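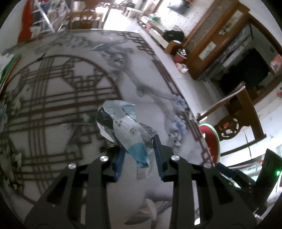

Home | News | Trailers | Series | Forum | Contact

Staltdale season 2: the first trailer is out

Did you see it already? The first trailer for the new season of Staltdale came online last night, and I have watched it too many times. It is only 60 seconds long, but the fans in our forum are already discussing every one of them.

We are back in the old town by the lake, and the Panyasiri sisters are not speaking with each other. If you remember the last episode, you know the reason. The older sister burned the letter, and the younger one saw it from the stairs. In the trailer they meet again at a train station and no one says a word. I got goosebumps! The music is very slow there, only a piano, and then comes the title.

I was a little disappointed that we do not see the doctor. Is he still alive? The last time he was lying in the snow, and the producers did not want to tell anything in the interviews. Many of you wrote to me that the hand on the door at the end must be his hand, because of the ring. I am not so sure. The ring looks to me more narrow than before, but maybe I want too much to be surprised.

The new season has 8 episodes and starts in July. The first two will be shown together in one evening, at nine o'clock, and after this we get one every week. For people who did not see the first season, it will be repeated in June, late at night, so prepare your coffee.

There is also news about Homia, the film from the same director. It was planned for this spring but now it is moved to the autumn. A pity, I had my ticket money ready.

Our forum has now more than 2000 members, thank you for this! Write there what you think of the trailer, and please put a warning in the title if you talk about the letter. Some members are still at episode three.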